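**Celtell opens tender for kitchen robots at Pornunetti sites**

Celtell, the supported housing provider, has today invited suppliers to bid for two-armed mobile robots to work in the shared kitchens at its Pornunetti residences. The contract covers an initial order of 30 machines, with an option to raise the total to 50 if the first year's results are satisfactory.

The tender follows a planning exercise carried out with Cokano, an engineering consultancy, which modelled the kitchens in software before any equipment was priced. Floor plans, door swings and shelf heights were entered for each type of kitchen, and candidate machines were then tested on simple household tasks, among them reaching into an open refrigerator and handling fruit and vegetables.

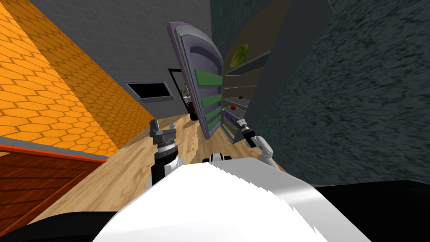 Celtell's board asked for this work to be completed before approving any spending. An earlier budget had assumed one standard machine for every site. The modelling led to a revised figure that sets money aside for spare grippers, floor charging points and staff training — items that had been left out of the first estimate.

"We wished to know what we were buying, and what it would cost us to keep, before we went to the market," a Celtell spokesperson said. "Suppliers will find that our requirements are more detailed than they were last year, and we expect their prices to be equally detailed."

Bidders will be asked to quote separately for purchase, lease, delivery, servicing and removal at the end of the contract. Each must also supply a working model of its machine for use in Heo, the planning software used by Cokano, so that all bids can be compared on the same set of tasks. In the planning stage, that set ran to 1,402 trials.

Machines will be introduced in stages, beginning with the larger kitchens. Residents and staff will be consulted at each site before delivery, and no site will be required to take part. Celtell expects the full scheme to serve almost 700 residents.

Bids must be received by noon on the closing Monday stated in the tender papers. A briefing for interested suppliers will be held in August at Celtell's Pornunetti office, and written questions may be sent to the purchasing team until then.

**Notes to editors**

Celtell provides supported housing in Pornunetti. Tender papers are available on request from its purchasing team. Cokano acts as technical adviser to the project and will not be submitting a bid.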